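Print this thread | E-mail this thread

Teaching pick and place by hand or by remote?

flunda28
I've done 28 demos on the Skitar arm, all by holding the wrist and moving it. The playback is jerky. Should I switch to remote control before I do any more?

muriithi_k
Yes. If you drive it from the wrist view you only use what the arm can see. My table is set up for apple and chocolate bar picks at the moment.

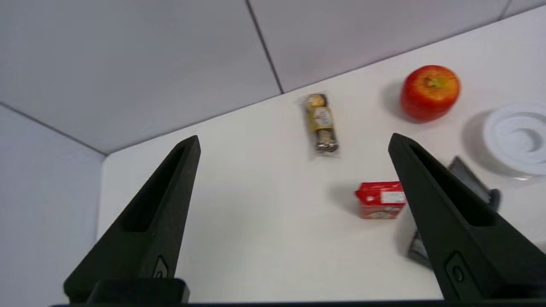
Wrist view, fingers open. Apple at the back, red box nearest the right finger.

statthorpe
Disagree. By hand you feel the contact, and with a stick you don't. I'd slow down and keep going by hand.

muriithi_k
Fine for pushing a peg in a hole. For fruit I got cleaner paths on the remote, and my hand wasn't in the shot.

flunda28
How many demos did you need?

muriithi_k
Around 1000 for the apple. The bar took longer as the wrapper is clear plastic.

statthorpe
That's a lot. Try smoothing the ones you've got first.

flunda28
Will try that tonight, then borrow a controller.

Print this thread | E-mail this thread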